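Neun Stunden bis Sowah
Über das Essen in Zügen und was aus dem Speisewagen geworden ist

Von Gifty Annan
23. Oktober 2021

Als ich zum ersten Mal mit dem Zug 1203 fuhr, war ich Studentin und hatte zwei gekochte Eier in meiner Manteltasche. Meine Tante hatte sie mir gegeben, in Zeitungspapier, und dazu Salz in einem kleinen gefalteten Zettel. Der Zug fuhr am Morgen in Wirolville ab und kam am Abend in Sowah an, neun Stunden für 335 Kilometer. Wer die Strecke kennt, wird sich über diese Zahl nicht wundern. Hinter Zosura steigt das Gleis lange bergauf, und an den Ausweichstellen muss man auf den Gegenzug warten, der auch nicht pünktlich ist.

Neun Stunden sind eine Zeit, in der jeder Mensch Hunger bekommt. Deshalb hatte der Zug einen Speisewagen. Er lief an vierter Stelle, zwischen der ersten und der zweiten Klasse, und man roch ihn zwei Wagen vorher. Zwiebeln vor allem, dann Kaffee, dann der kalte Rauch, der in den Vorhängen saß, auch als man schon lange nicht mehr rauchen durfte.

Ich habe damals nicht im Speisewagen gegessen. Ich hatte kein Geld und ich hatte meine Eier. Aber ich bin durchgegangen, einmal hin und einmal zurück, sehr langsam.

Die weiße Tischdecke

In diesem September bin ich die Strecke wieder gefahren, weil ich über den Speisewagen schreiben wollte. Vorher habe ich mich mit Menschen getroffen, die dort gearbeitet haben. Es war leichter, sie zu finden, als ich gedacht hatte. In Zosura gibt es eine ganze Straße hinter dem Depot, wo fast jede Familie jemanden bei der Bahn hatte, und wenn man bei einer Tür klingelt, wird man gleich zur nächsten geschickt.

Ein früherer Koch, heute weit über siebzig, zeichnete mir die Küche auf die Rückseite einer Stromrechnung. Der Gang war so schmal, dass zwei Personen sich nur seitlich vorbeischieben konnten. Links der Herd mit dem Geländer, das die Töpfe hielt, rechts die Spüle und darüber die Teller, senkrecht in Fächern. In der langen Kurve vor Grukia füllte man keinen Topf mehr als bis zur Hälfte. Er sagte mir, seine Frau lache bis heute über ihn, denn auch zu Hause kocht er Suppe nur in halb vollen Töpfen.

Die Speisekarte änderte sich mit der Strecke. Bis Zosura gab es Frühstück, also Brot, Käse, Omelett. Nach Zosura, wo frisches Gemüse eingeladen wurde, begann das Mittagessen. Da gab es eine Suppe mit weißen Bohnen, dann Huhn oder Fisch, und am Freitag nur Fisch, was manche Reisende ärgerte. Nach Grukia wurde nichts Warmes mehr gekocht. Die Kellner zählten dann die Löffel, und man bekam Kuchen, wenn noch Kuchen da war.

Besonders genau nahm man es mit der Tischdecke. Sie musste weiß sein und sie musste auf der Fensterseite eine Handbreit herunterhängen. Eine Frau, die in der Wäscherei des Depots gearbeitet hat, erzählte mir, dass in den Ferienmonaten in einer Woche über 1000 Servietten durch ihre Mangel gingen. Sie erkannte an den Flecken, was es gegeben hatte. Rote Rüben waren das Schlimmste, schlimmer als Wein.

Wer mit wem am Tisch saß

Man konnte im Speisewagen nicht wählen, wo man sitzt. Der Kellner zeigte auf einen Stuhl, und dort setzte man sich. So kam es, dass ein Viehhändler gegenüber von einer Richterin die Suppe aß. Ich will das nicht schöner machen, als es war. Oft hat man geschwiegen, und wer kein Geld hatte, saß sowieso nicht da. Aber in den Gesprächen, die ich geführt habe, kam immer wieder eine Geschichte vor, die an so einem Tisch anfing. Ein Paar hat sich über einem falsch servierten Fisch kennengelernt. Ein Lehrer bekam zwischen Zosura und Grukia eine neue Stelle angeboten und hat sie vor dem Kaffee angenommen.

Es gab auch Streit. Die Rechnung wurde auf einem Block mit Durchschlag geschrieben, und weil der Wagen schaukelte, konnte man eine Eins und eine Sieben nicht immer unterscheiden. Der Koch meinte, die Kellner hätten davon gut gelebt. Ein Kellner, den ich danach fragte, meinte dasselbe von den Köchen und dem Fleisch.

In der zweiten Klasse aß man anders. Dort wurden die Taschen geöffnet, sobald der Zug den letzten Vorort von Wirolville verlassen hatte. Man bot an. Man musste anbieten, und der andere musste zuerst ablehnen und beim zweiten Mal nehmen. Ich komme aus einem anderen Land und habe diese Regel falsch verstanden, ich habe beim ersten Mal genommen. Die alte Dame neben mir war so überrascht, dass sie mir noch ein Stück Kuchen dazugab.

Der letzte Topf

Das Ende kam in kleinen Schritten. Zuerst wurde nach Grukia die Küche abgeschlossen, dann wurde das Mittagessen fertig gekocht geliefert und im Zug nur noch erwärmt. Das Porzellan blieb eine Weile, obwohl darauf schon Essen aus Schalen lag. Später wurde der halbe Wagen mit normalen Sitzen gefüllt, und in der anderen Hälfte stand eine Theke.

Gründe gab es viele, und ich glaube, sie waren meistens richtig. Ein Wagen mit Küche wiegt mehr, er braucht Wasser und Personal, und er hat wenige bezahlte Plätze. Die Köche haben mit dieser Rechnung nie gestritten. Sie haben mir nur gesagt, dass man ihnen den Termin zu spät mitgeteilt hat. Einer hatte noch zwanzig Kilo Bohnen bestellt. Die Bohnen wurden in der Straße hinter dem Depot verteilt, und man hat dort den ganzen Winter Bohnensuppe gegessen.

Jetzt verkauft man auf der Strecke, was sich ohne Herd verkaufen lässt: Kekse, Nüsse, Wasser und natürlich das Sandwich. Weißbrot, etwas Rotes, etwas Grünes, durchsichtige Folie. Man kann es mit einer Hand halten und braucht keinen Tisch, also auch kein Gegenüber. Ich habe nichts gegen das Sandwich. Es ist ein praktisches Essen, und in vielen Ländern hat es den Speisewagen schon vor langer Zeit ersetzt. Trotzdem bemerke ich, dass die Leute es zum Fenster gedreht essen, ein bisschen so, als wäre es eine private Sache.

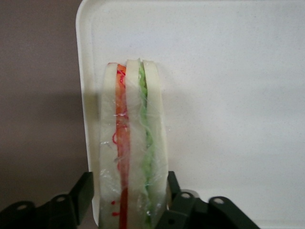

Wieder im 1203

Die Nummer des Zuges ist geblieben, die Fahrzeit auch. Ich hatte mir vorgenommen, nichts mitzubringen und nur zu essen, was ich unterwegs kaufen kann. Das war ein Fehler. Die Theke blieb bis Zosura geschlossen, und als sie dann öffnete, stand davor eine Schulklasse.

In Zosura hielt der Zug zwanzig Minuten. Auf dem Bahnsteig standen drei Frauen mit Körben, über die Tücher gelegt waren. Sie verkauften Maisfladen und eingelegte Pflaumen, und es gab nur Münzen zurück, keine Scheine. Ich fragte die jüngste, ob sie das schon lange macht. Ihre Mutter habe hier gestanden, sagte sie, aber zu der Zeit des Speisewagens hat man sie vom Bahnsteig vertrieben. Die Gesellschaft wollte keine Konkurrenz. Ihre Mutter verkaufte dann hinter dem Zaun, und die Köche aus dem Zug kauften bei ihr.

Daran hatte ich vorher gar nicht gedacht. In meinem Notizbuch steht seitdem eine Frage, für die ich noch keine gute Antwort habe: wie viele Leute an der Strecke froh waren, als die Küche zumachte.

Hinter Grukia wurde es dunkel. Mir gegenüber saß ein Mann mit einer Blechdose auf den Knien, und als er sie öffnete, lagen darin Kartoffeln mit Dill und ein Stück Huhn. Er bot mir an. Ich lehnte ab. Er bot noch einmal an, und ich nahm eine Kartoffel - sie war noch ein wenig warm - und gab ihm dafür zwei von meinen Pflaumen. Dann redeten wir bis Sowah über seine Bienen.

Mehr aus dem Ressort Unterwegs
Das Wartehaus von Grukia und seine drei Uhren
Pflaumen einlegen wie in Zosura
Brief aus Sowah: Ein Hafen ohne Kran
Wer schreibt eigentlich die Fahrpläne?

Kontakt | Impressum | Alle Rechte bei der Redaktion und den Autorinnen und Autoren | Nach oben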